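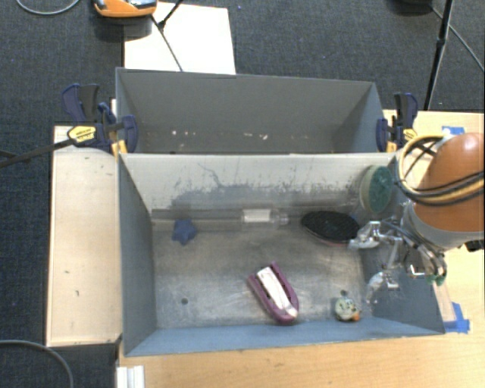

Sorting the Wallholm bins, part 1

Home Threads Tags About

May 19, 2018, by Kevser Yalçınkaya
Filed under: Storage & Workshop

1/ Two gray bins, parallel, on or beside the light wood table. Starting with the near one. Contents are mixed, so each item gets its own destination.

2/ Clear bottle with the whitish label: recycling. Transparent plastic on gray metal is easy to miss. Check along the back wall before tipping a bin out.

3/ Black oval brush-like object and the round green sponge-like thing go to the sink shelf. Purple boat-shaped piece goes in the oddments drawer with the small blue star.

4/ Pale green figure with the orange part: toy box.

5/ Bin condition. The floor is bare metal, scratched, with brownish smudges and two round holes. Small screws do not belong in it. The lower back wall has a dark gray patch. Dish soap first, then a nylon pad.

6/ Sylvain Besson asked about liners. I cut mine from 5 mm felt. They cover the holes and lift out for washing.

7/ Far bin next.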